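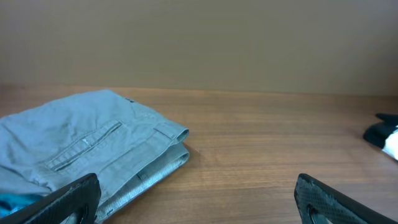 Fold retention was measured on garments stored flat, following the procedure of Pacheco and Womell. Each item was folded once along its length and twice across, then left under its own weight. The angle of the main crease was read on opening and again after 50 minutes. Light and medium cotton weaves were tested separately from knits, which recover by a different mechanism and are treated in Section 5.

The full set held 1208 readings. Of these, 11 were dropped before analysis for missing humidity values. Room humidity was logged at the start of each session, and sessions run in December were corrected with the dry-air term given by Sýkora.

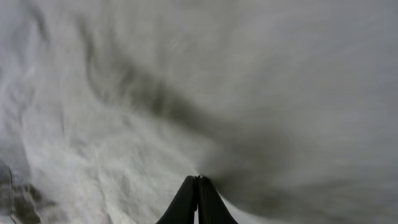

**Figure 9.** Cloth with irregular creasing.

### 4.2 Irregular creasing

Crumpled cloth has no main crease, so the angle measure does not apply. We used the surface height method of Gerner instead, taking the spread of heights over a fixed square at the center of the sample. Values depend strongly on how the cloth was set down. Samples were therefore dropped from a fixed height and not smoothed by hand.
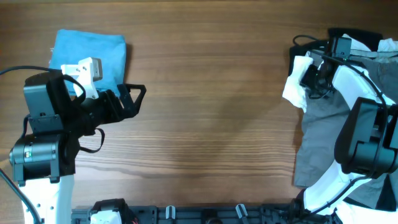
Repeat drops of the same sample gave a wider spread than repeat folds, and the gap grew with softer finishes. A model with a separate term for finish fit the drop data better than one based on weight alone. The weight term was kept for comparison with Menus, whose samples were unfinished. Eusebio Pacheco carried out all height readings, so differences between readers could not be estimated for this part of the data.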